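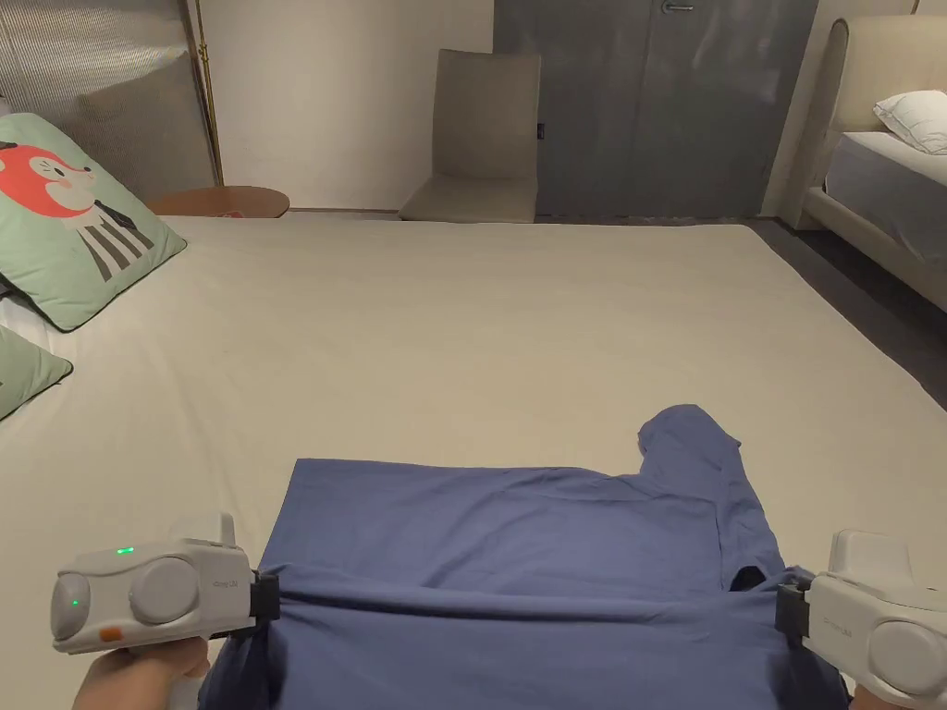 Home & Laundry > Sheets and Bedding

olulell33
Ok so who here irons their fitted sheets?? My sister does and I thought she was kidding. I just pull mine tight on Sunday and call it good – looks fine to me!

sekar_l
Never ironed one in my life. Line dry, straight back on the bed. Is yours cotton? My 300 thread count comes out pretty smooth if I grab it early.

pruvon
Gonna disagree with sekar, line drying makes mine stiff as cardboard. Ten minutes in the dryer first, then hang.

sekar_l
Ten minutes does nothing for mine lol. Maybe it's your water?

olulell33
Cotton, yeah. Deep pockets too, and one corner always pops off by morning (drives me nuts).

pruvon
Try sheet straps, mine were cheap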